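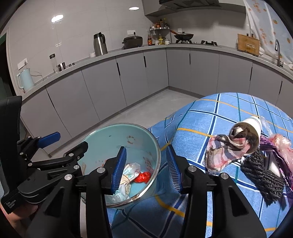

Handgreifer an der hellblauen Schüssel, ein Finger innen, einer außen am Rand

Kustadeck Supportportal > Meine Tickets > Beschaffung und Ersatzteile
Betreff: Angebot Handgreifer, Ersatzfinger, Budget passt nicht zusammen
Status: In Bearbeitung
Priorität: Normal
Angehängte Dateien: 1

Erstellt von M. Beltrán, So 3. Februar

Hallo zusammen,

ich weiß, sonntags liest das keiner, aber ich sitze gerade über der Jahresplanung und komme mit eurem Angebot nicht klar. Wir wollen zwei weitere Handgreifer dazunehmen, dasselbe Modell wie das, mit dem wir jetzt die Haushaltsaufgaben aufnehmen (Schüsseln, Becher, Stoffe, Tüten, Verpackungen, also alles, was in einer normalen Wohnung so herumliegt). Im Angebot stehen 770 Euro pro Greifer, einverstanden, das hatten wir am Telefon auch so besprochen. Unten steht dann aber eine Gesamtsumme von 1.862 Euro, und die bekomme ich beim besten Willen nicht hin. 42 Euro Versand habe ich gefunden. Bleibt immer noch ein ordentlicher Batzen, der nur "Zubehör" heißt. Was ist da drin?

Ich frage auch deshalb so pingelig, weil ich das in Tesora einzeln eintragen muss. Geräte laufen bei uns auf Investition, alles was sich abnutzt auf Verbrauch, und wenn ich eine Sammelposition eintrage, kommt der ganze Antrag zurück. Ist mir im Oktober schon mal passiert, das hat Wochen gekostet!

Und gleich noch eine Frage hinterher: die blauen Finger. Auf dem Bild oben seht ihr, wie wir greifen, also bei der Schüssel über den Rand. Dünne Metallkante, geriffelte Fläche, viele Wiederholungen. Ich mache mir Sorgen, dass die Rillen das auf Dauer nicht mitmachen. Gibt es Erfahrungswerte, wie viele Sätze man pro Greifer einplanen sollte?

Viele Grüße
Macario

Antwort Support

Guten Tag Herr Beltrán,

danke für die Nachricht und das Bild. Unter "Zubehör" sind zwei Positionen zusammengefasst: Ersatzfinger für beide Greifer und ein Transportkoffer. Eine aufgeschlüsselte Fassung des Angebots erstellen wir gern. Zur Lebensdauer der Finger können wir keine feste Zahl nennen, das hängt stark vom Material der Gegenstände ab. Bitte prüfen Sie bei Ihrem vorhandenen Gerät, ob die Rillen auf beiden Seiten gleich hoch sind und ob der Abzugshebel leichtgängig zurückkommt.

Antwort M. Beltrán

Danke, das ging ja flott. Den Koffer brauchen wir nicht, den könnt ihr rausnehmen. Wir haben noch einen von Haslinger stehen, da passt nach etwas Schaumstoffschnitzerei alles hinein.

Ich habe die Finger angeschaut, so gut das ohne Messschieber eben geht. Der linke fühlt sich vorne etwas glatter an als der rechte. Wundert mich nicht, der geht bei uns meistens in die Gefäße hinein und der rechte bleibt draußen, das ist einfach Gewohnheit von uns allen. Der Hebel kommt sauber zurück. Frage dazu: Kann man die Finger seitenweise tauschen oder immer nur als Paar? Für die Planung macht das nämlich einen ziemlichen Unterschied. Wenn immer nur der linke fällig ist, kaufe ich ungern jedes Mal den rechten mit.

Und darf ich links und rechts einfach mal vertauschen? Ich habe mich nicht getraut, die Schrauben am Gelenk aufzumachen – die mit den runden silbernen Kappen. Nachher ist die Garantie futsch.

Antwort Support

Die Finger sind baugleich und dürfen getauscht werden. Die silbernen Kappen am Gestänge bitte geschlossen lassen, die Finger werden separat gelöst. Eine Anleitung liegt jetzt im Downloadbereich. Verkauft werden sie nur paarweise.

Antwort M. Beltrán

Gut, dann vertauschen wir erst einmal und ich schreibe mir auf, wann. Hätte ich auch früher draufkommen können.

Zum Stand bei mir: Ich habe zum Vergleich noch bei Okside angefragt. Die liefern schneller, haben aber eine andere Fingerform, und dann müssten wir mit zwei verschiedenen Greifern aufnehmen. Das will ich nicht, schon gar nicht bei weichen Sachen wie Strick oder einem zerknüllten Stück Papier, da merkt man jeden Unterschied in der Hand. Also bleibe ich bei euch, wenn die Aufschlüsselung stimmt.

In Tesora stehen jetzt: zwei Greifer unter Investition, ein Satz Finger je Greifer unter Verbrauch, Versand extra. Einen weiteren Satz für das alte Gerät habe ich als Bedarf fürs zweite Halbjahr vorgemerkt, noch ohne Preis. Könnt ihr mir dafür den Einzelpreis ins neue Angebot schreiben, als optionale Position? Und bitte das Wort "Zubehör" nirgends mehr verwenden, da reagiert unsere Buchhaltung allergisch.

Ach ja, Lieferzeit fehlt auch noch. Im alten Angebot steht nur "nach Absprache".

Antwort Support

Neues Angebot ist in Arbeit, ohne Koffer, mit Einzelpreisen und der optionalen Position. Die Lieferzeit klären wir mit dem Lager und tragen sie im Angebot nach. Das Ticket bleibt bis dahin offen.

Antwort M. Beltrán

Passt, danke! Schickt es bitte direkt hier ins Ticket und nicht per Mail, sonst suche ich wieder.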